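How to prepare a chapter excerpt for a guest blog feature

A book blog that features other people's fiction will usually ask for three things: a short blurb, an excerpt, and a set of links. The blurb and the links can be copied from your sales page. The excerpt takes more work, as it has to make sense to a reader who has never seen your book and will probably give it two minutes.

The steps below cover choosing the passage, cutting it, formatting it and sending it. They assume you have a finished, proofread manuscript and that the host has already agreed to run the piece. The worked example is Lungu, a short novel by Thulani Makhubela about a family that moves back to a fishing village after a funeral.

What you need before you start

The final text of the book, in the same version that is on sale.
The host's guidelines, including the word limit and the day the piece is due.
A plain text editor. A word processor will do if you can save as plain text.
Your blurb, no longer than 100 words.

Step 1. Read the guidelines and write down the limit

Find out whether the limit applies to the excerpt alone or to the whole post. Hosts differ on this and many don't say. If the page is unclear, ask. For this tutorial the limit is 600 words for the excerpt, with blurb and links counted separately.

Check the content rules too. Some blogs will not run violent scenes or strong language above the "read more" line, even when the book itself is listed as adult fiction. Others want a content note in the first line of the email.

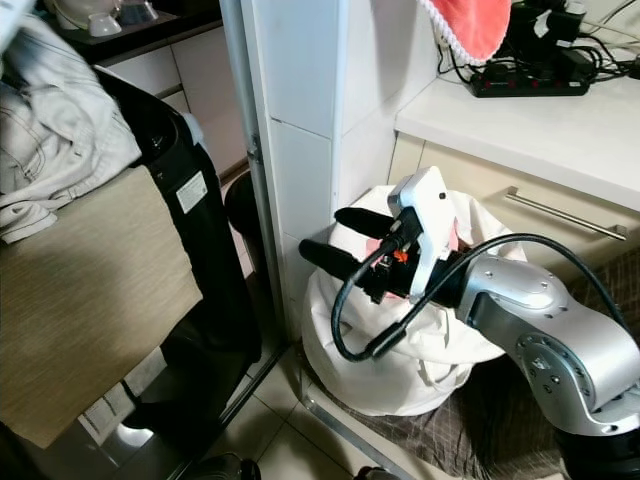

Step 2. Choose the passage

Start with the opening chapter, but do not assume the opening is the right choice. An opening works as an excerpt when something changes within the word limit. If the first page is weather, travel or family history, look further in.

A passage is suitable if it meets these conditions:

It has no more than two or three named characters.
It takes place in one location.
It gives away nothing from the second half of the book.
It can be followed without a prologue or a family tree.

In Lungu, the first chapter opens with a long drive and six relatives in two cars. All of them are named by the bottom of the page. The scene used for the feature comes from chapter three, in which the younger sister finds that the house has already been let to someone else. It has two speakers and one room, and the problem is clear by the fourth line.

Step 3. Cut to length

Copy the passage into a new file. Never cut in the manuscript itself.

Remove references to earlier events first. A line such as "after what had happened at the harbour" means nothing to a new reader. Next, remove any minor character who only passes through. Then look at the dialogue tags, where a few words can nearly always be saved.

The chapter three scene began at 808 words. Taking out the backstory and one neighbour removed 208 of them, which brought it to the limit exactly. Leave a small margin if you can – counting methods vary between programs, and a word joined by a dash may be counted once in one editor and twice in another.

Do not write new material to cover a cut. The excerpt should still match the book, apart from what has been left out. If a cut leaves a gap in the action, mark it with three dots in square brackets on a line of their own.

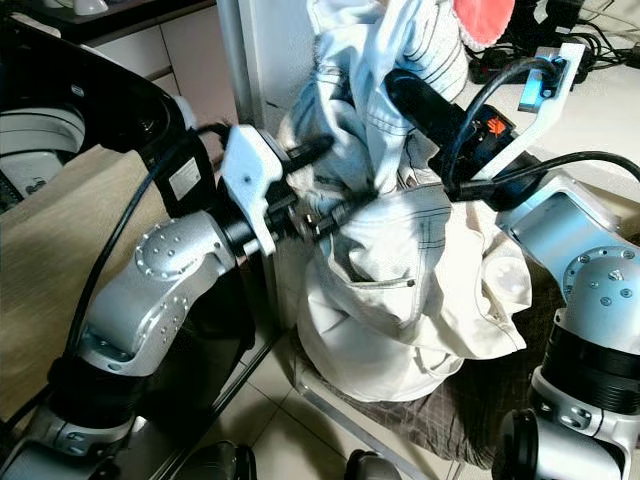
Where a cut removes the only mention of a character's age or relationship, put that detail in the lead-in (see Step 4) and leave the passage alone. Ute Tiedemann, who edited Lungu, keeps a list of every fact lost in cutting and checks it against the lead-in before anything goes out. With a scene this short the list had four entries, and two of them mattered: that the sisters are adults, and that their mother owned the house.

Step 4. Write the lead-in

The lead-in is one or two sentences printed above the excerpt. Write it in the present tense and give only what the reader needs.

Too long: Nomsa, who left the village at seventeen after a quarrel with her mother and has since worked in three different cities, returns with her elder sister Grace to the house they both grew up in, which she expects to find empty.

Better: Nomsa and her elder sister return to their late mother's house. A stranger answers the door.

Keep the lead-in out of the excerpt's word count, and tell the host that you have done so.

Step 5. Strip the formatting

Save the file as plain text, close it and open it again. This removes tabs, text boxes, comments and tracked changes. Then check the following:

Paragraphs are separated by one blank line, with no indents.
Italics are marked with an underscore at each end, unless the host asks for something else.
Quotation marks are all straight or all curly.
Scene breaks are a single centred symbol in the book, but a plain hash on its own line in the file.

Accented letters are the usual casualty of a plain text save. Choose UTF-8 if the program offers a choice, and search for stray question marks afterwards.

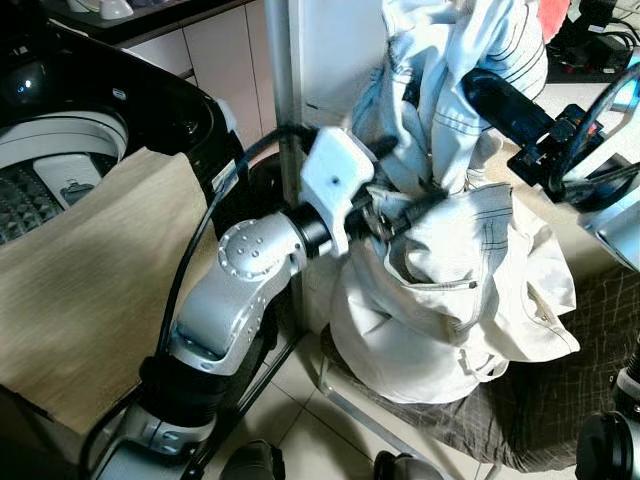 Gripper holding laundry, with a striped light blue shirt uppermost.

Step 6. Choose where it ends

Stop on a line of action or speech, one sentence earlier than feels natural. Avoid ending on a question put directly to the reader, and do not add "to find out more, buy the book". The host will place the links underneath.

The Lungu excerpt stops when the stranger gives the name of the person who let the house to him. The sister's reply is in the book.

Step 7. Send it

Use one email with one attachment. Name the file with the author's surname and the book title, without spaces. In the body of the email, give the lead-in, the word count, any content note and the links in the order you want them to appear. Ask for a preview if the host offers one, and read it on a phone as well as on a desktop screen.

Keep the plain text file after the feature has run. The same excerpt can be sent to a second blog, provided the first has not asked for it exclusively. If it has, note the end date of that arrangement in the name of the file.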